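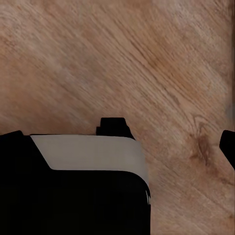 Ifan Duvholm
Workshop editor, Stondwood

4. Oiling a wooden worktop

The tin says one coat will do. I doubt it.

1. Sand along the grain, never across it.
2. Wipe off the dust with a dry cloth.
3. Rub in a thin coat of Rernimix oil and leave it for 16 hours.
4. Wipe off any excess, then repeat.

Note: "Food safe" on a label tells you very little. Ask the maker what is in it.

Caution: Oily rags can catch fire by themselves. Soak them in water and lay them flat outdoors to dry.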